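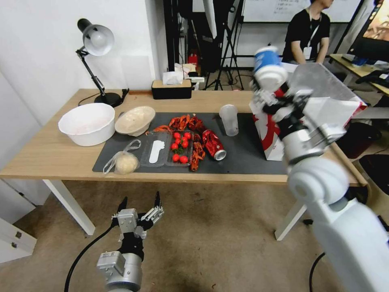
La journée portes ouvertes de la maison Heso se tient chaque année à Mastberg, dans l'ancien dépôt de la rue du Canal. L'entrée coûte 3 euros et le parcours passe par la réserve, la salle de pliage et la pièce des repas, où l'on montre comment se composent les paniers de fin d'été. La table y était déjà garnie à mon arrivée : des écrevisses bien rouges sur un tapis gris foncé, des tomates cerises dans une barquette transparente, une canette couchée à côté. Un sac blanc à motif rouge attendait au bout.

Le programme annonçait 17 ateliers. J'en ai suivi quatre, ce qui prend déjà l'après-midi. Celui des sauces, tenu par Dumisani Mthembu, était complet dès midi - il faut s'inscrire au guichet en entrant.

Nous utilisons des cookies pour mesurer l'audience du site. Accepter - Refuser - En savoir plus

La réserve se visite par groupes, sans photo. On y garde les emballages et la vaisselle jetable, rangés par taille, et le guide passe assez vite. Il reste plus longtemps sur les sacs, dont le fournisseur, Skastow, a changé au printemps.

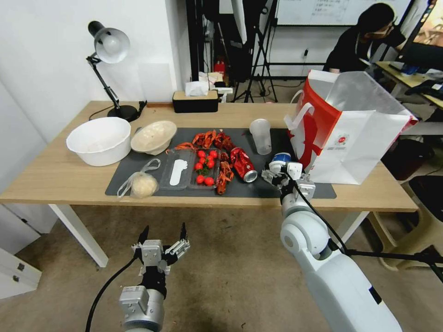 Rawiri Rewi, correspondant local
Visite du 11/08/2024

Dans la pièce des repas, tout tient sur une seule table en bois clair. La grande bassine blanche est à gauche, avec un bol beige peu profond juste à côté. Les écrevisses sont posées contre la barquette, pinces et queues mêlées, et quelques tomates ont gardé leur tige verte. Le gobelet transparent est placé derrière la canette.

Selon l'accueil, un panier complet revient à 80 euros pour une tablée de huit. Les commandes se prennent sur place ou à la boutique Baxter, en face de la gare. Le parking est petit, mieux vaut venir par le bus 103. Prochaine ouverture en octobre, avec les soupes.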